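Planning the Purchase: What a First Robot Arm Costs a Small Packing Firm

Print this article | E-mail this article

Smaller manufacturers considering their first robot arm are being urged to settle the work before they settle the price. The advice comes from Oltevo, which helps packing and assembly firms to prepare equipment budgets.

Darlene Leclerc, head of equipment planning at Oltevo, said that many applications put the arm itself at the top of the sheet and leave everything else to a single line marked 'other'. Grippers, mounting, guarding, training and spare parts should each be priced separately, she said, and at least 20 per cent held back for changes after delivery.

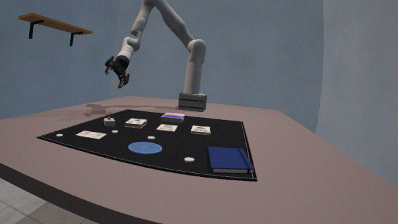

The range of goods to be handled also has a direct bearing on cost. A two-fingered gripper may serve well for boxes and books, but thin cards and small discs lying flat can call for a second tool – and a second tool brings its own fitting and upkeep.

Garrido, a maker of boxed games, spent 5 months on its plan before inviting quotations. Its trials were carried out in simulation by Stirnex, and the final list of items to be handled ran to 710 lines. A rival bid from Donine was lower at first sight but did not include staff training.

Firms intending to order in April are advised to confirm delivery terms in writing.

Reader comments

M. Hale: We budgeted for the arm and forgot the floor works. Please print a checklist.

Packer804: Does the 20 per cent include servicing? Our supplier says it should be separate.

R. Dunmore: Agree about training. Ours took longer than the installation.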